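Lerkine peel-and-stick wallpaper, three months in

I am a sucker for flowers. Curtains, mugs, the cover on my old Asus laptop, all flowers! So when I finally got to do up the small bedroom I wanted floral walls, and I wanted to hang them myself without a bucket of paste. I read far too many of the 1,179 reviews before ordering, and I still got a few surprises. 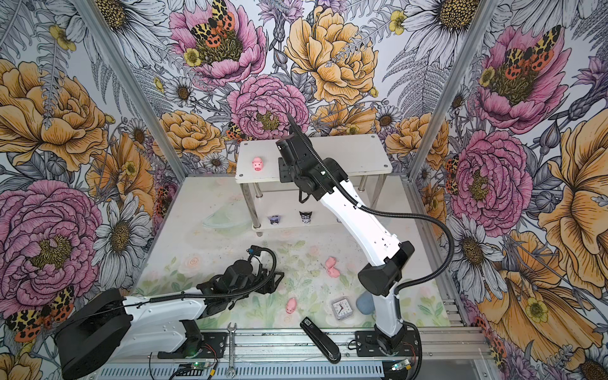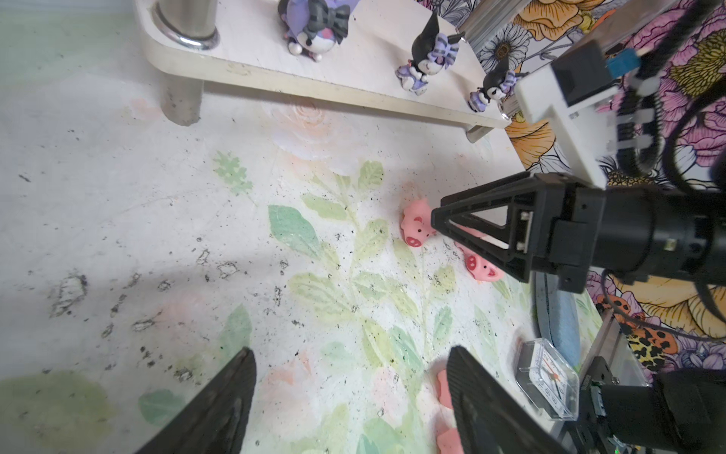

Four of the little pink pigs:
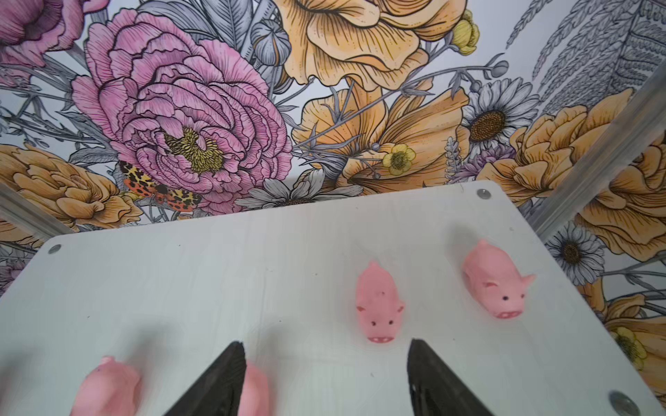
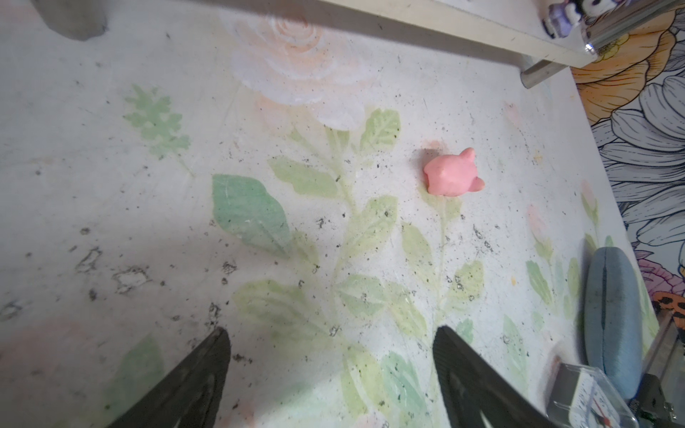 Anyway, the rolls. I spent $143 on enough for the room plus one spare, and please do get the spare, as I ruined most of a roll on the first wall. The backing peels off nicely if you go slowly – the second you get cocky it folds over and sticks to itself, and then you can say goodbye to that strip. My friend Guilan Shen held the bottom while I smoothed from the top, and we got much faster once we stopped peeling the whole sheet at once. A foot at a time is plenty.

The pattern lines up well, mostly. There's one seam by the closet where the petals are off by a hair and I see it every single night. My husband says he can't find it. The colors are softer than on the website, which I like, though if you want something bold you'll be disappointed.

Now the bad part. The listing says it can be moved up to 200 times and I don't believe it for a minute. After the third try my corner piece had gone limp and linty and I had to pin it down with a bit of glue. It also hates textured walls. I tried a leftover piece in the hallway, where the plaster is bumpy, and it was on the floor by Monday.

Cleaning is easy, just a damp cloth, no soap. There was a smell for the first few days (kind of like a new shower curtain) but with the window open it went away.

I looked at the Mirnico rolls too, and they're cheaper, but the sample I ordered was so thin my old blue paint showed right through. Four stars for the Lerkine. I'm doing the bathroom next, with plain paint.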